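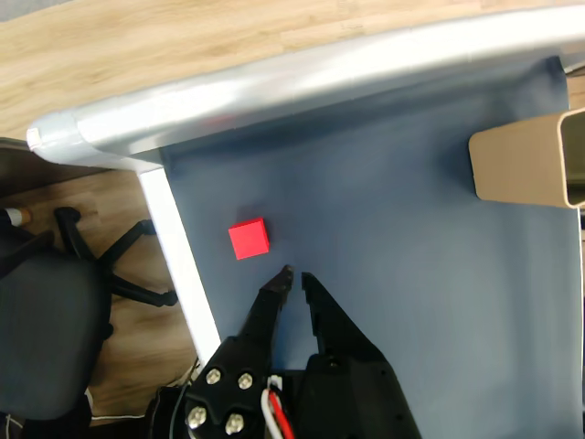 Octavian Roman thinks the streaks on the Kandel strip come from the coolant, and that we should stop blaming the rolls until we have looked at the filter bags. He wrote that across the bottom of my last page in green pen, and I've come around to it!

November 3, 2023

Foil stock, coil 132, second pass on the small mill. Best surface we have had off this alloy so far. I held a length up to the window and could read the clock in it, backward, which made my whole morning. The streaks are still there on the operator side, but they are faint and short now, and they fade out completely by the middle of the coil.

What changed between the last coil and this one:

- new filter bags on the return line (Octavian's push)
- spray bar taken down and the nozzles soaked overnight
- work rolls NOT changed, same pair, same grind

So with the rolls left alone and the streaks mostly gone, the coolant looks guilty. I'd still like one more coil before I say it out loud at the Tanbridge call -- they have a way of writing down everything I say in the first minute.

Two of the nozzles were half blocked with a gray paste, fines and old oil I think, and they were both toward the operator end. I scraped some into a jar and labeled it. When I rubbed it between two offcuts it left marks very much like the ones on the strip. Not proof of anything, but it was satisfying.

Gauge. Target was 41 microns, and the trace sat on it nicely once we were up to speed. The head end ran heavy as usual. Ovidiu Văduva has an idea for bringing the tension up earlier in the ramp, and he sketched it on the back of the coil ticket (ticket is taped in on the facing page, please don't peel it off again). I like it a lot. It would save us a good chunk of scrap at every start, and on a mill this size the head end is a painful share of the coil.

Tail end was fine. One edge crack at 399 m, drive side, small. I cut it out and it's in the sample drawer with the others from October. Under the loupe it starts at a nick in the trimmed edge, so the slitter knives are due for a look as well. I had been hoping to get another month out of them.

Anneal: the Song furnace is behaving again after the thermocouple swap. Load thermocouple and air thermocouple now agree at soak, where before they were arguing all night long. I put 11 coupons in with the load, spaced from the door to the back wall, and will pull them tomorrow for tensile and for the wetting test. If the door end still comes out stained I want to try a longer hold on the way up, to give the rolling oil time to leave before we get properly hot. The coolant carryover would feed into that too, now that I think about it. Dirtier oil on the strip, more residue to burn off, more stain. It would be wonderful if one set of filter bags fixed both!

The Dollel people asked again whether they can have a sample roll for their lid stock trial. I said yes, but from the next coil, and only from the middle. They want soft temper with a clean, dry matte side. We can do the temper today. The matte side needs the pack-rolling setup, and the separator oil sprayer is still in pieces on the bench, waiting for a seal kit.

Side note on the roll grind, so I don't lose it: roughness on the top roll measured slightly lower at the center than at the ends. Same pattern before and after the run. Worth asking the grinder about the wheel dressing, but it can wait until this pair comes out anyway.

To do:

- send the jar of paste out for ash content
- pressure gauge on both sides of the filter housing (Octavian has a spare)
- try Ovidiu's ramp on the next coil, first pass only
- pull slitter knives, check edges, regrind if they look like I think they do
- chase seal kit
- coupons out in the morning, door end first, keep them in order!

Rest of coil 132 is wrapped and on the rack by the slitter. Please leave it there until I've cut the wetting samples.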